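Sorting small things at the table: how to set up a color cube activity and pack it away again

By Pendo Koech
Updated Sat 1 December

Many parents and helpers asked me how we prepare the cube table, so I write the steps here. It is easy to do at home or in a classroom. You need a table, a few small cubes in different colors, and something to keep the small things in. We prefer clear boxes and clear bags.

What you need

Small cubes in four or five colors. Choose a size that is comfortable to pick up with two fingers.
One clear plastic box with a lid.
Two or three clear bags that close well.
A few pieces of white card.
A table in a plain, light color.

About the table I want to say a little more. When I started, I used a cloth with flowers on it, and the children lost the cubes in the pattern. On a cream or white surface you see every color at once, also the pale ones. If your table is dark, put a big sheet of plain paper on it and fix the corners with tape.

Step 1. Clear the front part

Push everything that is not cubes to the far side of the table. If you have a second narrow table, put it along the wall and join it to the bigger one. The narrow one is then your shelf, and the big one is for working. Check that the two tables have the same height, or the cubes will stop at the joint when somebody slides them.

Step 2. Begin with two cubes

Do not put out the full set at the start. Take two cubes with different colors and place them near the middle, with some space between. Ask for one of them by its color. When this goes well, change the places of the cubes and ask again.

Blue and purple are a good pair for the second or third day. They are near to each other, so the person must look with attention. For the first day I would take red and green, or blue and yellow.

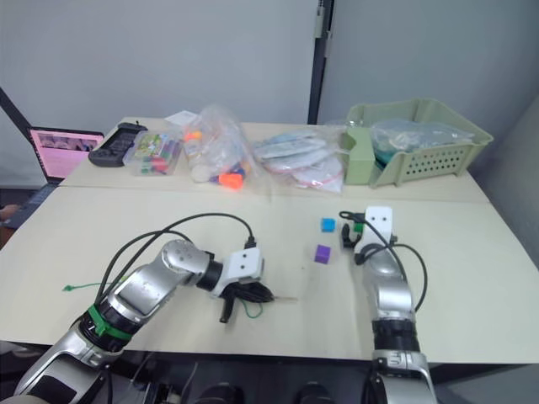
Starting with two: one blue cube and one purple cube on the front table.

Step 3. Add more colors slowly

Add one cube each time. We stop at five in the beginning, and I advise you to stop there too, even if you have a full set. Our own set came from Lyimo and has 1,212 pieces in the big carton. My colleague Upendo Mwaipopo counted it last December and found 1,197, so you can understand why I now ask for few cubes on the table!

When you come to five, you can include two cubes of the same color. This gives new questions. Which ones are the same? Can you put the same ones together? Which color has no partner?

Two greens are also useful, one normal and one more like lime. Some learners will say they are the same color and some will say no. Let them discuss it. I do not correct them immediately, I only ask them to hold the two cubes side by side.

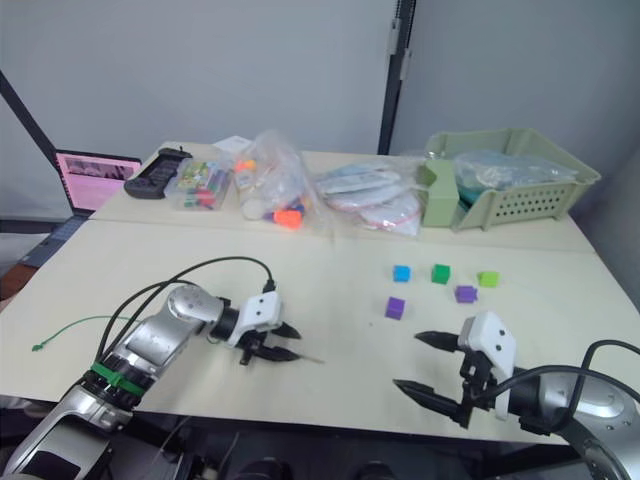
Wotent Learning Table Team

Step 4. Place the cubes without a line

Adults like to put cubes in a straight row. For this activity please resist. Put them in a loose group, with different distances, so that the person has to search a little. If the cubes are too close, the fingers push the neighbor cube when they take one. I leave at least the width of one cube on each side.

Step 5. Ask in short sentences

Use the same words every time. "Please find the blue one." "Please put it next to the green one." Wait quietly after you asked. I count to eight in my head before I repeat, and I was surprised how long this feels.

A round in our room has eight requests. After that we have a break or we change the activity.

Step 6. Keep the other things at the back

The box with the small colorful items and the bags can stay on the table, but along the far edge. There they are easy to see and do not disturb the work. A clear bag is good for mixed toys, and a flat clear bag is better for flat items, as they do not bend in it. You can stand a white card behind the box if you want to write a label on it. Write the label large.

Packing away

1. Put the cubes together by color on the table.
2. Count them before they go in the box. With five cubes this takes a moment only.
3. Put the box in first, then the bags on top of it.
4. Look on the floor and under the chairs.
5. Wipe the table with a soft cloth.

Small cubes are not suitable for children who still put things in the mouth. For them please use the big foam blocks from the Flarham shelf, and follow only steps 1 to 3.

If a color is missing from your set, write it on the list inside the cupboard door. Upendo orders new ones at the end of the month.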